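About Skurkness

Hi, and welcome! I'm the person behind Skurkness, a small school for people who want to learn to bake bread at home. I teach the classes, answer the emails and wash most of the bowls (not all of them — students get a towel too).

I started out working nights at Cemura, a bakery in the next town, shaping 500 rolls before sunrise. I loved the dough and hated the hours. So I rented a kitchen on Vincze Street, bought 2 secondhand ovens and put a card in the library window.
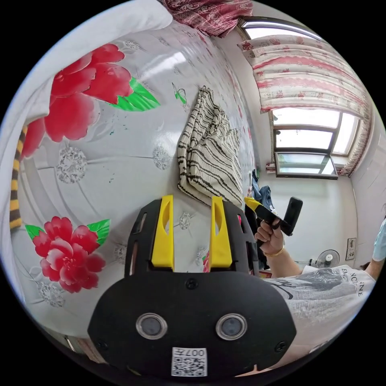 My first class was rye, and it's still the one I get asked for most. We start at 10 in the morning and you'll go home with a loaf, a jar of starter and flour in your hair. Beginners are very welcome! If you've already killed a starter or two, even better, we'll have plenty to talk about.
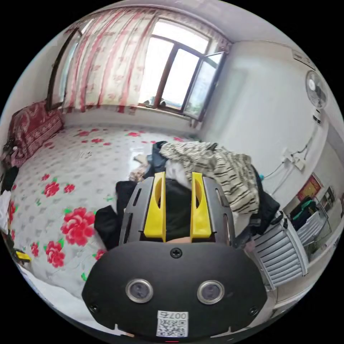
The flour comes from the Fadach mill, which grinds it coarser than the supermarket kind, so expect a thirstier dough. I've had around 986 students so far, and plenty of them still send me questions about sticky crusts at bedtime — please keep doing that.

New dates go up every December. If a class is full, write to me and I'll put you on the list.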